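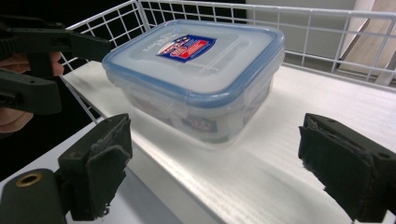
Hand grippers at the basket station, Skarkia open day, Prurkville

I went up to Prurkville for the Skarkia open day on 11 November 2018. It was the first one they have held in the new building, and I wanted to see the Clurketier cell, the one that packs kitchenware into store baskets. I saw it run for part of the morning. Then it stopped, and most of what I learned that day came from the stop.

Getting there is simple enough. The bus from the station lets you off at the grain elevator and you walk back along the service road. There is parking behind the building, but the sign for it faces the wrong way. Sign-in was at a folding table inside the front door. You got a paper badge, a pair of safety glasses and a map with two rooms marked on it. I asked about the rest of the building and was told it was offices and storage.

The first room is where people teach the job by hand. Staff hold a gripper in each hand, with the same style of fingers the robot has, and they handle an item over and over while cameras on the grippers record it. The item that day was a square plastic food container with a blue rim on the lid. They told us they had 1,051 good recordings with containers like that one and were aiming for 3,000 by the end of December. A few visitors got to try it. I did, and I was bad at it. You keep wanting to use your thumbs. The grippers are heavier than I expected and the trigger needs a steady squeeze, so after a few minutes my forearm was sore.

The robot is in the second room, behind a clear guard with a gate on one side. It has two arms over a table. It picks up a container, turns it so the label faces the customer and sets it down in a wire basket. We stood behind a yellow line on the floor. When it works it is slow, slower than a person by a good margin, but I was impressed by how it lined the box up with the basket before letting go.

Shortly before the coffee break the left arm picked up a container and the box began to turn in its fingers. The arm kept going. The right arm came in to steady the box, missed the side wall and pushed down on the edge of the lid. One of the clips let go, the box tipped, and a bag of dry rice they use for weight fell out and split on the table. The arms then tried to finish the move with rice under the box. An operator hit the stop.

There were two problems with the stop. The first was that it took longer than it should have, for the plain reason that the button was mounted on the far side of the gate and the operator was standing on our side, talking to visitors. The second was that the right arm held its position with the box pinned under it, so they had to work out how to free it before anybody could open the gate. No one was hurt and no one was close to being hurt. Still, a couple of parents moved their kids back, and I would have done the same.

To their credit, they did not send us off to lunch and close the door. The engineer running the tour took us back to the first room and showed us what they thought had happened.
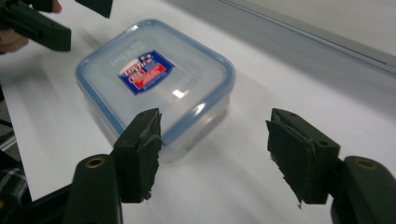

The trouble was the pads. Each finger has a soft pad on its inside face for grip, and they fray with use. Bits tear off along the lower edge, and the pad stops touching the box evenly. A person holding the gripper feels the box start to slip and squeezes harder, or tilts the wrist, without thinking about it. The recordings then show a good pick, because the person fixed it. The robot copies the motion, but it had a fresh set of pads when they tuned the squeeze and a worn set on the day we saw it. It had nothing to tell it that the box was turning.

They had known part of this already. In the fall they went back through their recordings and threw out 56 where the box had clearly turned between the fingers. Those are outside the 1,051. What they had not done was put a limit on how long the robot's own pads could stay on. The pads were changed when somebody thought they looked bad. I asked how many picks the failed set had done and they did not have a number, which I found surprising.

I also asked why they don't switch to a tougher pad. The answer was that they have tried one, from a supplier called Vashisht. It lasts longer but it is stiffer, and it slid on the smooth lids. They are still testing. A woman next to me, who runs a packing line for a bakery, said her shop changes suction cups every Monday whether they look fine or not, and the engineer wrote that down. 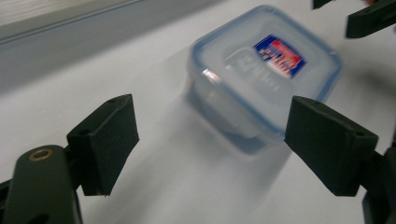 Both grippers with a lidded container at the white table

The Clurketier cell did not run again that day. There was a sign on the gate after lunch and somebody was inside sweeping up rice with a hand brush. The afternoon session was moved to the teaching room, which was crowded, and the talk on basket loading was cut short. If you had come only to see the robot and arrived after lunch, you would have gone home annoyed.

Before we left they told us what they planned to change before the next open day in the spring:

A second stop button on the visitor side, on a post, with one person standing at it who does nothing else.
A pick counter for the pads, and a log sheet at the gate.
A check that halts both arms if the box turns past a set angle.
A written way to free a pinned item before the gate is opened.
No loose fill in the containers. They will use a solid weight.

I think the stop button should have been sorted out before they let the public in. A fault in the grip is the kind of thing you expect from a machine still being worked on — a stop you have to walk around a guard to reach is something else. I said so on the feedback card, and the person collecting them read it while I was standing there and agreed with me.

Some practical notes for anyone going next time. Entry is free. Wear closed shoes, they do check. Coffee was fine, and lunch was sandwiches that ran out early. The restrooms are past the second room on the left. Photos are allowed in the teaching room but you need to ask in the robot room. Go in the morning if you can, and try the hand grippers before the line builds up. The last bus back leaves the grain elevator at twenty to five.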